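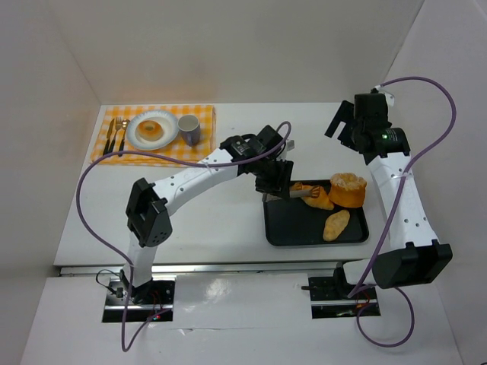

Podetti is doing sit-down breakfasts now, and the ring buns finally get a plate

Prutitz has a new place to eat breakfast, and it's one most of us have been walking in and out of for years with a paper bag in hand. The Podetti bakery on Lerix Street started serving a proper table breakfast this September. I went along, I ate more than I meant to, and I have some notes.

First the basics for anyone in a hurry. Doors open at 7 in the morning, same as always, and the tables are served from then until late morning, which I took to mean until the ring buns run out. The take-out counter hasn't changed at all. You can still go in, point at something, pay and leave. The breakfast is on the other side of the shop, in the long narrow space where they used to stack flour and broken chairs (I know about the broken chairs from looking in through the side window every time I waited for the bus).

The setting is simple and I like it a lot. You get a checkered cloth in orange, yellow and white, a round plate with a pale bluish-gray pattern around the rim, a mug, and a knife, fork and spoon with dark handles. The mug is a soft color somewhere between gray and lavender, and it goes better with all that orange than it has any right to. On the plate, before you've ordered anything, is one glazed ring bun. That's the house rule. You sit down, you have a bun. What comes after that is up to you.

I should say something about the bun for people who moved here recently. It's round and golden orange on top, paler down the sides, with a small dimple in the middle, and it is the thing Podetti is known for in this town. Mine was shiny enough that I felt slightly bad about biting it. The dough is a little sweet – less sweet than a doughnut, more than a dinner roll – and there's orange peel in it if you pay attention. My grandmother bought them by the dozen and kept them in a tin on top of the refrigerator, where she thought we couldn't reach.

The story printed on the paper bags is that the ring bun was first baked in Prutitz in 1717. I've heard that year all my life and I have never once met anybody who could show me a piece of paper from before my own lifetime that says so. The town archive has a baker's bill from a good bit later that mentions "rings, glazed," and that's as close as I've come. I asked at the counter and got a shrug and a free heel of rye, so I'm going to leave the matter there. It's a nice number and it looks good on the bag.

What you can get

The menu fits on one side of a card. There's eggs two ways, soft cheese, butter, a dish of plum jam, and a bowl of oats that I saw other people enjoying. Coffee comes in the mug and gets filled again if you leave it near the edge of the table. Tea you have to ask for. The bread is the main event, though, and it goes around on a tray with a pair of tongs or a slotted server so you don't put your hands all over it. You take what you want and the tray moves on.

I had the rye with butter and then a slice of the seeded loaf with the plum jam, and then I had another slice of the seeded loaf to see if the first one had been a fluke. It hadn't. The jam is thick and not very sweet and it stays where you put it. The eggs were fine. I'd call them eggs. If you're coming for eggs you may want to keep going down the street, but if you're coming for bread you're already in the right place.

My one real complaint is the spoon. It's a good spoon! It's a full-size one, though, and the jam dish is tiny, and I spent a fair amount of breakfast scraping around corners that the spoon could not get into. A teaspoon would fix this in one second. I wrote it on the comment card, along with a request for marmalade.

Where the flour comes from

One change you might taste without knowing about it: Podetti switched mills over the summer. The white flour now comes from Mac Carthaigh, the mill out past the reservoir, and the bakery says the ring bun recipe had to be adjusted a little to suit it. The new flour drinks more water, apparently. They spent a few weeks getting the dough to behave, and regulars may remember a stretch in July when the buns came out a bit flat and were sold at half price with a handwritten apology. I bought a lot of those. I thought they were great.

You can buy the Mac Carthaigh flour at the counter too, in 500-gram bags, if you bake at home. It was next to the register when I was there, under the crackers, easy to miss. I took a bag and made pancakes with it, and they were pancakes. I'm not much of a tester. My neighbor, who is, used the same flour for a braided loaf and has been talking about the crust over the fence ever since, so make of that what you will.

The bakery told me it baked 255 ring buns for the first morning of table service, counting the ones for the counter, and sold out well before closing. They've been baking more since. I went on the third morning and there were still buns when I left, so the first rush may be calming down. If you want to be sure of one, early is still better.

The room

It's plain in there, in a way I found restful. Pale walls, white tables, no chalkboard telling me to live my best life. The checkered cloths do pretty much all the decorating. I did wonder if it might feel a bit bare in winter, when it's dark out at breakfast, and somebody at the next table said the same thing without my asking, so it isn't only me. A lamp or two would help. On the bright side (sorry), the tables are a good size and you can spread out a newspaper without putting your elbow in the butter.

The cloths, by the way, are washed on site, and they're cut from one long roll that the bakery found in the back when it cleared the room out. They figure it had been bought for a street fair that got rained out years ago. I was on the committee for one of those fairs, and I have a feeling I know which one, and I would rather not go into it. The cloth is lovely. I'm happy it's getting used.

Seating is first come, first served. No reservations, no phone list. There's a bench outside by the door if you have to wait, and it gets the sun early. Strollers fit through the side entrance and the step at the front has a ramp now, a wooden one that bounces a little. The bakery says a permanent ramp is coming once the town signs off on it. I asked the town when that might be and was told the application is being looked at, so don't hold your breath.

Prices

Table breakfast is one price with the bun, the tray bread, butter, jam and coffee all included, and eggs are extra. I'm leaving the amount out on purpose. It's an opening price, it goes up a little in October, and the last time I printed an opening price I got letters. It's posted in the window. I thought it was fair, and I'm someone who complains about the price of parking.

Kids under school age get a bun and a cup of milk for whatever you feel like putting in the jar. I didn't see anyone turned down for anything.

What's next

Podetti says the breakfast will run through the winter and then they'll see. There's talk of a soup lunch, with the rye, and I've already told them I'm in favor. There's also talk of a class where you learn to shape the ring buns yourself, on slow afternoons, in the same room. The trick is in the hole, I'm told: open it too wide and you get a bracelet, leave it too small and it closes up in the oven until there's only a dimple left. Mine had closed up to a dimple, and I have to say I think that's the better bun. More middle.

Sign-up for the class isn't open yet. The bakery will put a sheet by the register when it is, and I'll mention it in this column when I hear.

One last practical note. The parking spots on Lerix Street in front of the shop are fifteen minutes only and the town does check. Breakfast takes longer than that, or it does the way I eat it. Park behind the library and walk over. You'll pass the hardware store, the one with the cat in the window, and come out right across from the bakery door.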